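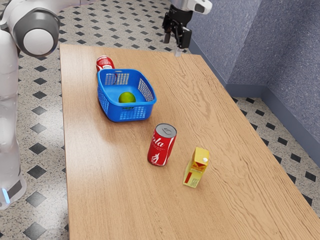 Skastard on screen at Wunderlich, with the shopping set out and the gripper at the far end of the table.

Skastard is picking again

30 Nov 2021

Good news from the back office at Wunderlich in Grernton: the simulated picking cell we all call Skastard is up and running again after its October strip-down, and I spent a very happy morning watching it being put through its settings. I know, I know, it's a robot that only exists on a computer, so how can it need looking after? I asked exactly the same thing when I first started writing these bits for the newsletter, and I got a fairly long answer from Knut Fuchs, who has the job of keeping it in order.

The short version is that a simulated cell drifts just as a real one does. People borrow it, nudge the table a bit, swap one basket for another, turn the grip up for a heavy item and forget to turn it down again. By the end of the summer there were 74 saved versions of the thing and no two people were using the same one. Knut went through the lot (with a great deal of tea), kept 8 and put the rest into an archive folder where they can't do any harm.

Then he started again from the floor up. The floor and the table come first and get locked, so that they can't be dragged about by accident. After that comes the robot, which stands beside the long edge of the table and reaches across. Its base position is typed in by hand from a sheet and checked by a second person. That rule came in after the base went in with two digits swapped and the arm spent an afternoon reaching very confidently for nothing at all. Funny now! Less so when you had a report due.

The arm is next. Each joint gets run from one end of its travel to the other, slowly, with the limits showing on a second screen, and any that stops early goes on the list. Only one did this time, the wrist, and it was down to an old setting left over from the Plustodent job, when the cell was packing sample boxes and the wrist had been held back to stop it catching on a shelf. The shelf went ages ago but the limit had stayed put. Knut took it out, ran the wrist again, and it swung right round with no complaint.

I was allowed to do the gripper, under supervision. There are two numbers that matter, how far the fingers open and how hard they close, and you change one at a time and write it down before you touch the other. I changed both at once, naturally, and was made to go back and start again. Once the fingers are right, you lower them over the table and look at the gap underneath. Too low and the tips sink straight into the wood, as if it were custard, and the software goes into a sulk and throws the arm upwards. Too high and you close on thin air.

The objects go in last. The present set is a blue basket with a lime in it, red cans and a little yellow juice carton, and every one of them has its own weight and its own amount of slip. The lime was the fiddly one. Anything round wants to roll for ever in a simulation unless you give it a bit of drag, and the first few limes I watched wandered off across the bottom of the basket like marbles. Knut put the drag up in tiny steps until one settled down where it had been placed, then saved it with a note of the date and his initials. 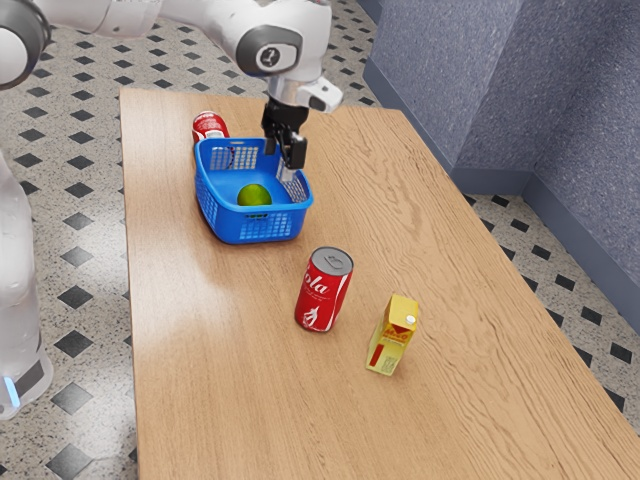

Getting into the basket is the part that takes the longest to set up, and I could happily have watched it all day. The sides of the basket are full of holes, and the computer has to be told whether to treat each hole as a hole or to pretend the side is one solid sheet. Solid is much quicker, but then the thing you're testing isn't quite the thing you've drawn. Knut has gone for a halfway house, with solid walls and a proper rim, so that if a finger knocks the top edge you get a knock and can see it in the log.

He sets the approach in three goes. The gripper stops well above the basket, comes down to just over the rim, and then goes in at a crawl. Each stop is saved on its own, so if somebody moves the basket later on they only have to correct the bottom two. He runs the whole lot 20 times with the basket turned a touch differently each time, and any run with a rim knock gets played back slowly before he'll sign it off. There were almost 100 of these runs in the log by the time I left, counting all the early ones that went wrong, and he keeps those too. I think he's rather fond of them.

As for upkeep, there's now a proper routine, and please do stick to it if you have a login. Open the clean copy and save under your own name before you change anything. If you add an object, fill in the weight box, because a blank counts as nothing and the object will float off the table the moment it's touched (guess who found that one). Put the lights back where you found them. And if the arm does something peculiar, write down what you'd just changed before you close the window -- a two-line note is plenty.

The joint check will be run again at the start of each month, and anyone who fancies sitting in on one is welcome. It takes most of a morning and you'll want a cushion, as the chairs in the back office are dreadful. Still to come is a second basket, a deeper one, which Knut has drawn but not yet got round to weighing. Bookings for the cell are open now on the usual sheet by the door, and the old versions can be asked for by number if you need one to finish something off.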